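**Week 6 – Color temperature and white surfaces**

Reading before class: chapter on light sources, first half. Bring the Stotamitz swatch card.

A white wall has no single color. It takes on the color of the light falling on it, and our eyes correct for this without being asked. Paint buyers run into the problem all the time: the chip looked neutral in the shop and pink at home.

Terms to know for the quiz:

- **Color temperature** – given in kelvin. Low numbers look orange, high numbers look blue.
- **Illuminance** – light arriving at a surface, in lux. Office desks in our exercises are set at 520 lux, corridors at 80.
- **Reflectance** – the share of light a surface sends back.

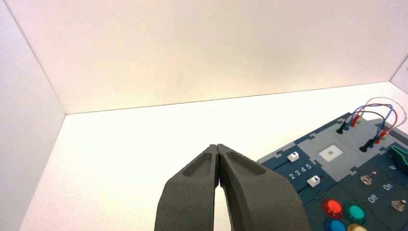
Reflectance matters most in small rooms, where light bounces several times before it reaches the eye. Each bounce off a tinted surface adds a little more of the tint. A red carpet can warm the lower part of a white wall, and the effect fades with height.

**Exercise 4.** The Drandcombe reading room has a floor target of 300 lux. Work out the lamp output needed, first with white walls, then with the gray from swatch 29. Use the same ceiling value both times. Show your steps – a bare answer gets half credit.

Hand in on paper. Late work goes in the June make-up session.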